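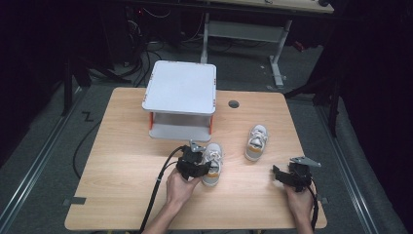
Call for Participants: Children's Shoe Fit and Wear Study

Jostetti Footwear Laboratory is looking for families to take part in a wear study of everyday children's sneakers. The study looks at how the inner length, toe room and heel hold of a shoe change during normal use, and how well the size printed on a shoe predicts its fit on a child's foot.

Posted Feb 23, 2022. Applications are reviewed in the order received and the call stays open until all places are filled.
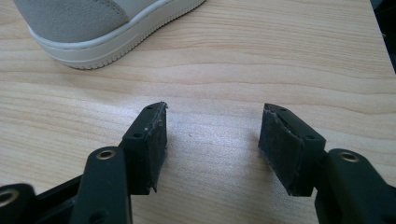 Nadège Lebrun

Background

Shoe sizes for children are set from the last, the form the shoe is built on. The inner length of the finished shoe depends on the last, but also on the lining, the insole thickness and the way the upper is pulled over the toe. Two pairs marked with the same size can differ enough on the inside that one fits and the other does not. Once a shoe is worn, the insole packs down under the heel and ball of the foot, the upper gives across the widest part, and the heel counter softens. Meanwhile the foot grows.

Most fit advice for parents treats the shoe as fixed and the foot as the only thing that changes. We would like to measure both. The work follows an earlier bench study by Hongjun Luo, in which shoes were flexed by machine and measured at set intervals. Bench flexing wears a shoe evenly. Children do not, and the bench results for heel counters in particular did not match the small number of used pairs we had for comparison.

Who can take part

We are recruiting children who:

- wear a children's size between EU 24 and EU 31 at the first visit
- walk without aids and have had no foot or ankle injury in the past year
- do not use prescribed insoles or orthotics
- walk at least 3000 steps on a typical day, by the parent's own estimate
- can attend visits with a parent or legal guardian

Brothers and sisters may both enroll, but each child needs a separate application. Children who attend a school with a required indoor shoe can take part if the study shoes will still be worn outdoors and on weekends. Please tell us about the indoor shoe on the form.

Families who expect to move out of the area before September should not apply, as the last visit cannot be done by mail.

What is involved

The wear period is eight weeks. There is a first visit, a midpoint visit and a closing visit, all at the Jostetti building on Xia Street.

First visit. Both feet are measured standing and seated, for length, width and girth at the ball. The child is then fitted with one pair of new sneakers. We measure the inside of each shoe before it is worn. Allow an hour, including the consent paperwork.

Midpoint visit. The shoes are measured again and the child's feet are measured standing only. The shoes go home with you the same day.

Closing visit. All first-visit measurements are repeated. The shoes stay with us, as the uppers and soles are cut apart for thickness readings. Families receive a replacement pair in the child's current size, in whichever of the study colors is in stock.

Between visits, a parent fills in the Plelluro wear diary once a day. It asks for the hours the shoes were worn, the main surface (indoor floor, pavement, grass, gravel), and whether the shoes got wet. It can be filled in on a phone or on paper. Paper diaries are handed in at the closing visit.

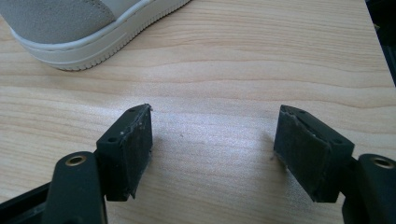

Reading time: 5 minutes

Care of the shoes during the study

The study pair should be the child's main outdoor shoe, worn as it normally would be. Please do not save it for special days or give it extra use. Other shoes may be worn for sports practice, rain and formal events.

Do not machine wash the study shoes or dry them on a heater. Surface dirt can be brushed off or wiped with a damp cloth. Do not add insoles or heel grips. Laces may be replaced if they break - keep the old ones in the bag supplied.

If the shoes cause rubbing, blisters or pain, stop using them and contact the laboratory. The child can leave the study or be refitted, and leaving for this reason has no effect on the replacement pair. A note of where the rubbing took place is useful to us even when the child withdraws.

Risks and data

The risks are those of wearing new shoes. Feet are measured with a sliding gauge and a tape. No X-rays are taken.

Each child is given a study code at the first visit, and measurements are stored under that code. Names and contact details are kept in a separate file, used only for scheduling, and deleted once the replacement pair has been handed over. Parents may ask to have a child's measurements removed at any time before the data set is closed in September. After that the records can no longer be traced to a family.

Results will be combined with the inner-length database kept by our partner Zuner, which holds measurements from some 3000 pairs of unworn children's shoes. Zuner receives shoe measurements only. Foot measurements and diary entries remain at Jostetti.

Payment and travel

Participation is unpaid apart from the replacement shoes. Bus and train fares to each visit are refunded on presentation of a ticket. Drivers can use the visitor spaces behind the building, entered from the side road. Visits can be booked after school hours, though these times fill first.

How to apply

Send an email to the study desk with the subject line "Wear study" and include:

- the child's age and current shoe size, with the brand if known
- when the current pair was bought
- the surfaces the child walks on most
- the visit times that would suit you
- a phone number

Please do not send medical records. If a question about eligibility needs one, we will call you first.

Applicants hear back within two weeks. If the child's size group is already full, we will ask whether you want to be placed on the waiting list. Places open up when a child outgrows the pair before the midpoint visit, mostly in the smaller sizes.

Questions about the measurement methods go to Hongjun Luo. Questions about visits, diaries and fares go to Nadège Lebrun. Both can be reached through the study desk. A copy of the consent form is available on request before you apply, in English or French.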